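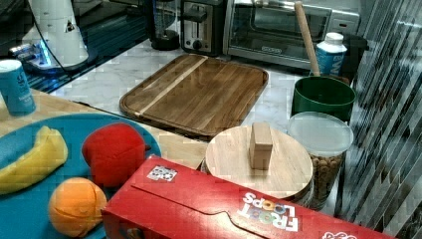
Quiénes somos

Inicio | Cursos | La cocina | Equipo | Contacto

Lollari es una escuela pequeña de cocina y orden doméstico. Damos clase sobre una encimera como la de cualquier casa, con la tostadora y el horno de sobremesa al fondo y la tabla de madera delante. Los grupos son de 16 personas como máximo y cada sesión dura 40 minutos.

Para los cursos infantiles usamos alimentos de juguete. Los niños ponen la mesa, reparten los platos y aprenden dónde se guarda cada cosa.
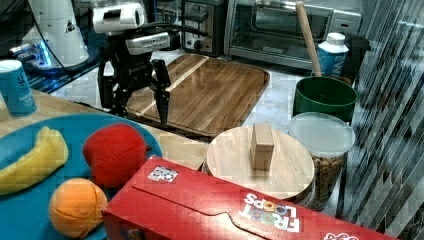 Texto: Uthai Kaewkla - Equipo de Lollari

La escuela abrió en febrero con un solo curso, el de despensa. Después llegó el de textiles, a cargo de Ilango Rao: doblar paños, elegirlos según el uso y lavarlos bien. Las plazas se reservan por correo y el material está incluido.

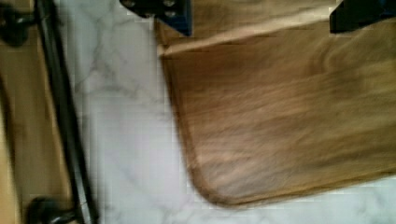 Paño marrón claro sobre la encimera de mármol blanco.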